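사무실 이사 갤러리: 흰 벽과 긴 형광등이 있는 방

2022년 10월 6일

안녕하세요. 오랜만에 사진 페이지를 새로 엽니다. 지난번 Gollalmont 골목 산책 편을 재미있게 봐 주신 분들이 다음은 언제 올라오느냐고 물어봐 주셔서 얼마나 고마웠는지 모릅니다. 사실 그동안 저희 Rastix 식구들은 사무실을 옮기고 정리하느라 정신이 하나도 없었어요. 7월에 계약서에 도장을 찍고, 짐을 싸고, 풀고, 또 어디 뒀는지 몰라서 찾고, 그러다 보니 벌써 따뜻한 차가 생각나는 계절이 되어 버렸네요.

예전 사무실을 기억하시는 분들은 아실 거예요. Demissie 빌딩 3층, 계단을 올라오면 바로 문이 있고 그 옆에 우산꽂이가 있던 곳 말입니다. 좁기는 했지만 정이 많이 들었던 자리라, 마지막 날 불을 끄고 나올 때는 다들 괜히 한 번씩 뒤를 돌아보았답니다. 복도에서 나던 커피 냄새며, 겨울마다 덜컹거리던 창문이며, 막상 떠나려니 하나같이 아쉽더라고요.

짐을 싸면서 상자에 번호를 붙였는데 마지막 번호가 288번이었어요. 이 작은 회사에 무슨 살림이 그렇게 많았을까요! 책과 서류가 제일 많았고, 그다음이 케이블이었습니다. 케이블은 왜 싸도 싸도 끝이 없는지, 어느 기계에 붙어 있던 것인지 아는 사람도 없으면서 버리자고 하면 또 다들 손사래를 치는 거예요. 결국 통째로 다 들고 왔습니다. (그 상자는 여전히 테이프도 안 뜯은 채로 구석에 있어요.)

새 사무실을 고를 때 제일 먼저 본 것은 천장이었습니다. 예전 방은 천장이 낮아서 키 큰 동료가 기지개를 켤 때마다 조마조마했거든요. 부동산 사장님을 따라 처음 문을 열고 들어섰을 때, 하얀 벽에 하얗고 높은 천장이 눈에 들어오는데 속이 다 시원해지는 기분이었어요. 그 자리에서 마음이 반쯤은 기울었던 것 같습니다. 나머지 반은 월세를 듣고 나서 며칠 더 고민했지만요.

천장 배관을 두고는 의견이 조금 갈렸습니다. 흰색 관과 덕트가 그대로 드러나 있어서, 가려야 깔끔하다는 쪽과 그냥 두는 게 멋있다는 쪽이 점심시간 내내 이야기를 나누었지요. 견적을 받아 보고는 그냥 두는 쪽으로 금방 뜻이 모였습니다. 지내 보니 저는 이쪽이 훨씬 마음에 들어요. 벽이랑 같은 흰색이라 어수선하지도 않고, 가만히 올려다보고 있으면 커다란 배의 기관실에 들어온 것 같기도 하고요. 의자에 기대어 쉴 때 눈 둘 곳이 있다는 게 은근히 좋습니다.
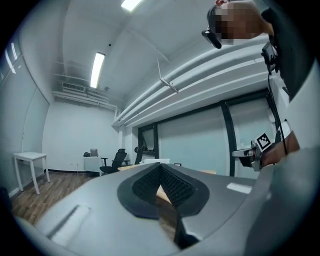 조명 이야기도 빼놓을 수 없어요. 처음에는 분위기 있는 노란 등으로 싹 바꾸자는 말도 나왔습니다. 저도 솔직히 그쪽에 한 표를 던졌고요. 그런데 작은 부품을 들여다보고 나사를 조이는 일이 많은 동료들이 밝은 형광등이 아니면 눈이 아프다고 해서, 길쭉한 형광등을 그대로 쓰기로 했답니다. 대신 쉬는 자리 쪽에는 집에서 쓰던 스탠드를 하나 가져다 놓았어요. 해 질 무렵에 그 스탠드만 켜 놓고 차를 마시면 하루가 천천히 내려앉는 느낌이 듭니다.

책상은 밝은색 나무로 골랐습니다. 예전에 쓰던 짙은 책상은 튼튼하기는 했는데 먼지가 너무 잘 보였어요. 밝은 나무는 손때가 묻으면 묻은 대로 보기 좋고, 흰 벽하고도 잘 어울려서 방이 한결 부드러워 보입니다. Siltelard 가구점에서 상판을 보여 주실 때 손바닥으로 한참을 쓸어 보았는데, 그 감촉이 좋아서 다른 가게는 더 둘러보지도 않았어요. 배송 기사님께서 문틀 치수를 미리 재어 두라고 신신당부하셨는데, 재어 두기를 정말 잘했습니다. 상판 길이가 205센티미터나 되어서 현관에서 한 번 비스듬히 돌려야 겨우 들어오더라고요.

상판이 들어온 뒤에는 자리를 어떻게 놓을지로 또 한나절을 보냈습니다. 벽을 보고 앉자, 서로 마주 보고 앉자, 가운데를 비우자, 저마다 꿈꾸던 배치가 있었던 모양이에요. 종이에 방을 그리고 책상 모양으로 오린 색종이를 이리저리 옮겨 보았는데, 어른들이 둘러앉아 색종이를 밀고 있으니 어찌나 우습던지요. 그래도 그렇게 정해 놓고 나니 무거운 책상을 두 번 옮기는 일은 없었습니다.

정리하면서 배운 것도 몇 가지 적어 둘게요. 곧 이사하실 분들께 조금이라도 도움이 되면 좋겠습니다. 상자 겉면에는 내용물만 쓰지 마시고 어느 자리에 놓을 것인지도 꼭 같이 써 두세요. 저희는 그걸 안 해서 상자를 전부 한가운데에 쌓아 놓고 하나씩 열어 보아야 했어요. 공구와 가위, 멀티탭, 휴지는 맨 나중에 싸서 맨 먼저 푸시고요. 컵도 한두 개는 꼭 따로 챙기세요. 첫날 물 한 잔 마시겠다고 상자를 여섯 개나 뜯었답니다.

그리고 책상 위는 되도록 비워 두시기를 권합니다. 저희는 하루 일을 마치고 약 20분씩 다 같이 정리하는 시간을 갖기로 했어요. 처음에는 다들 귀찮아했는데, 아침에 나와서 나뭇결이 시원하게 보이는 책상 앞에 앉으면 기분이 참 좋거든요. 물론 바쁜 날에는 그냥 퇴근해 버리기도 합니다. 그런 다음 날 아침이면 어제 쓰던 드라이버가 어제 그 자리에서 기다리고 있지요.

아직 못 한 일도 많습니다. 빈 벽에 무엇을 걸지 정하지 못했고, 화분도 들여놓고 싶은데 햇빛이 얼마나 드는지 며칠 더 지켜보는 중이에요. 벽이 워낙 하얘서 커다란 지도를 한 장 걸자는 의견도 있고, 그동안 이 페이지에 올렸던 사진들을 뽑아서 붙이자는 의견도 있습니다. 저는 사진 쪽으로 마음이 가는데, 혹시 좋은 생각이 있으시면 아래 방명록에 남겨 주세요. 읽고 또 읽고, 답글도 꼭 달겠습니다.

집들이를 언제 하느냐고 물어보시는 분들도 계시는데, 의자가 다 들어오는 대로 날을 잡아 알려 드릴게요. 빈손으로 오셔도 되지만 혹시 꼭 무언가 들고 오고 싶으시다면 귤이 제일 반갑습니다. 오시는 길은 '찾아오시는 길' 메뉴에 새 주소로 고쳐 두었으니 예전 건물로 가지 않으시도록 한 번만 확인해 주세요.

이전 갤러리: Gollalmont 골목 산책
목록으로 돌아가기
방명록 쓰기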